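Home | Issues | Authors | Submit

July 15, 2022
Engate Papers in Household Goods, Ó Ceallaigh

4. Painted finishes on small home accessories

Sixty painted wooden waste bins were obtained from Kandeo and Onero and placed in bedrooms, bathrooms and living rooms. Bins kept in bathrooms lost colour first, mostly along the carved rim, where the paint lay thinnest. Floral transfers lasted better than hand-painted borders under weekly wiping with a damp cloth. A second coat of varnish reduced chipping at the base in every room.

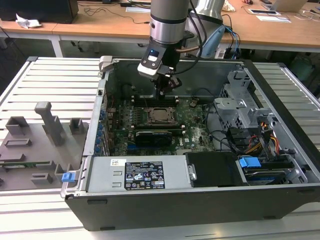 Figure 3. Robot arm above an open desktop computer tower.

Owners judged a bin by its colour and its fit with the room, and seldom by its capacity. Several had moved theirs under a desk, where knocks to the painted side were more common. Household objects differ widely in how far looks matter inside and out: the computer tower in Figure 3, opened on its side to show a green motherboard, is normally seen only as a closed case, whereas the inside of a bin is in view every day. Makers should therefore paint both faces.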